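4.2 Preparing the Wosach for Storage

1. Change the engine oil and filter if the car has covered 3,000 miles or more.
2. Fill the fuel tank and add stabilizer.
3. Inflate each tire to 3 psi above the normal setting.
4. Connect the Joto battery charger.

Caution: Do not use the parking brake during storage – the pads may stick to the discs.

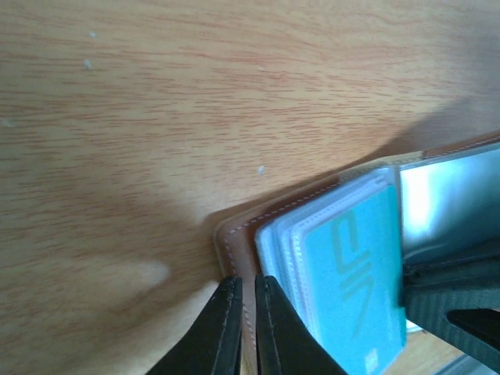 One Grornholm owner asked whether the engine should be started every 14 days. Short idling is not advised. If storage exceeds 30 days, leave the charger connected and check tire pressures monthly.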